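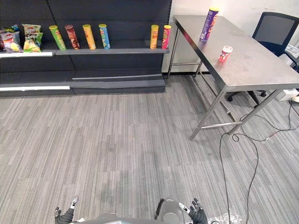 # shelf-restock-planner

Task planner and perception configs for the Grorkasen restocking cell. The robot moves snack cans between a steel side table and a retail shelf. This repo holds the planning code, the slot maps and the index for the recorded episodes. Low-level arm control lives in the Metley driver package and is not covered.

Last updated September 26, 2020. Maintainer: Marjan Amini.

## What's in the data

| Item | Value |
|---|---|
| Episodes | 3729 |
| Episodes with full slot labels | 2707 |
| Layouts | 52 |
| View | head camera |

Each episode starts from a layout file. A layout lists what stands on the shelf, what stands on the table, and which slots are open. Slots are stored in the shelf frame, left to right along the front edge. Chip bags are treated as obstacles only. They have no slot and the planner never picks them.

## Running it

1. Install the package with `pip install -e .`
2. Copy `configs/cell.yaml` and set the shelf and table poses.
3. Run `python -m restock.plan --layout <file> --dry-run` and read the printed plan.
4. Drop `--dry-run` once the plan looks right.

The dry run checks reach, gripper clearance and the order of moves. It does not check the base path.

## Perception notes

The can detector outputs a class, a center line and a height. Cans standing close together sometimes merge into one detection, so the planner asks for a second look when the gap is less than 40 mm. Set `min_gap_mm` to change this.

Open slots come from the gaps between detections on the shelf. In a layout like the one below, with a wide gap between two groups of cans, `slot_policy: nearest_same_class` falls back to the left group if no match is found. Use `slot_policy: fixed` to turn that off.

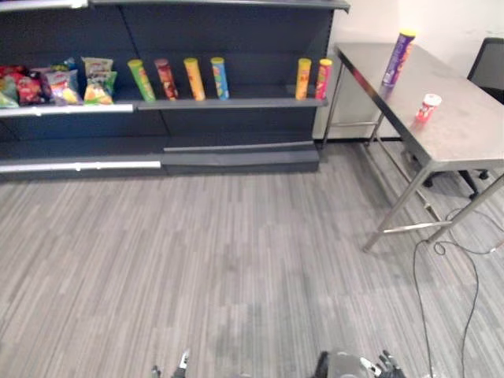 Tuominen wrote on the tracker that the fallback should be off by default, because a can in the wrong group costs two extra moves to fix and the plan still gets marked as complete. The default will change in the next release. Until then, set it by hand.

## Known issues

- Table pose drifts if the base turns more than once in an episode. Re-run `restock.localize` after the turn.
- Layout files made before June use the old slot numbering. Convert them with `tools/renumber.py`.
- The Staltitz gripper model has the wrong finger length in `v1` configs. Use `v2`.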